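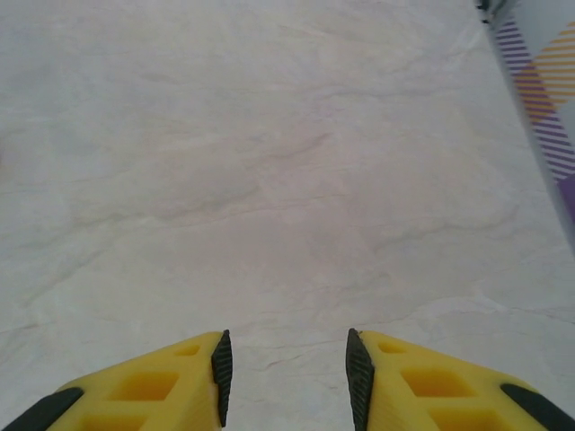

Abb. 4: Blick der Handgelenkkamera, Greifer offen

4. Beispiele für die Ballübergabe aufnehmen

Wenn ihr bis hierher gekommen seid, laufen beide Arme und ihr könnt endlich sammeln! Ich nehme inzwischen selbst jede Woche mit Ludel auf und schreibe euch auf, wie ich es mache (Valter schwört auf eine andere Reihenfolge, seine Daten sind auch gut).

4.1 Öffnet in Ludel ein neues Projekt und wählt als Aufgabe »Übergabe, zweiarmig«. Die Zielzahl steht auf 400 Episoden. Zum Üben reichen 40, die könnt ihr hinterher löschen.

4.2 Geht alle Kamerabilder einzeln durch. In den Handgelenkbildern sollen beide Finger von unten hereinragen und dazwischen muss noch Boden zu sehen sein, so wie in Abb. 4. Steht ein Finger schief im Bild, zurück zu Abschnitt 3 und den Halter nachziehen.

4.3 Startet die Aufnahme mit dem Fußtaster und führt die Arme langsam zur Mitte. Wirklich langsam! Am Anfang war ich viel zu flott unterwegs, und Deolinda hat mir 100 Episoden wieder rausgeworfen.

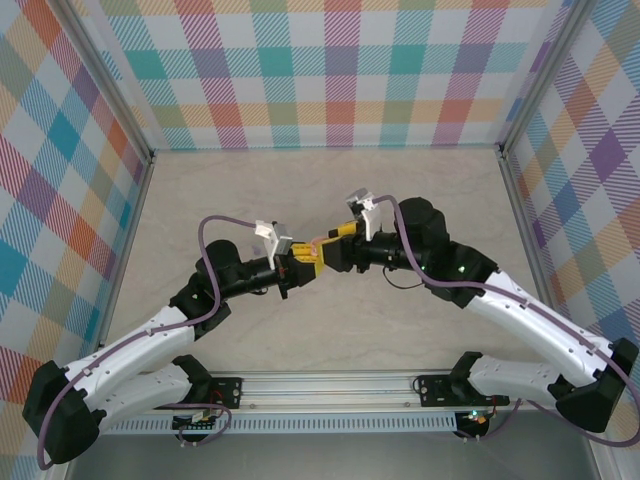 Bei der Übergabe selbst verdecken die Finger gern den Ball, und von der festen Kamera aus bleibt dann nur ein kleiner rosa Fleck übrig. Verlasst euch in dem Moment auf die Handgelenkbilder und drückt nicht fester zu. Der abgebende Greifer öffnet erst, wenn der andere den Ball sicher hat.

Achtung: Während der Aufnahme nicht in die Zelle greifen, auch nicht »nur mal kurz«. Fällt etwas herunter, erst pausieren und warten, bis beide Arme stehen.

4.4 Beendet die Episode mit einem zweiten Druck auf den Taster und vergebt gleich die Note: gut, brauchbar oder verwerfen. Missglückte Versuche mit sauberer Korrektur lasse ich als »brauchbar« drin, davon lernt das Modell eine Menge.

Hinweis: Ändert zwischendurch die Startposition des Balls, sonst kennt das Modell am Ende genau eine Stelle auf dem Boden.
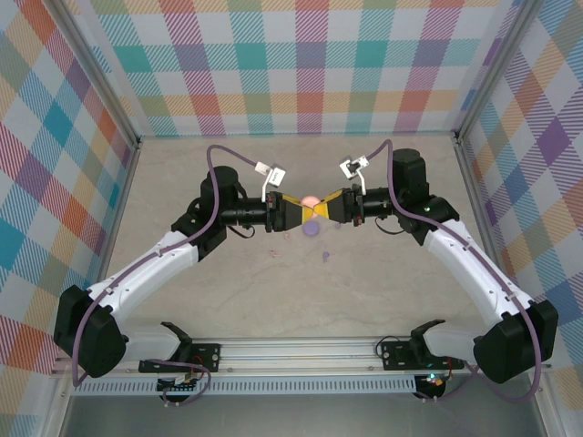
4.5 Speichert den Satz unter Datum und Kürzel und ladet ihn hoch. Ab 3000 Episoden teilt Ludel das Archiv automatisch auf, da müsst ihr nichts einstellen. Bricht der Upload ab, einfach noch einmal starten, fertige Teile werden übersprungen.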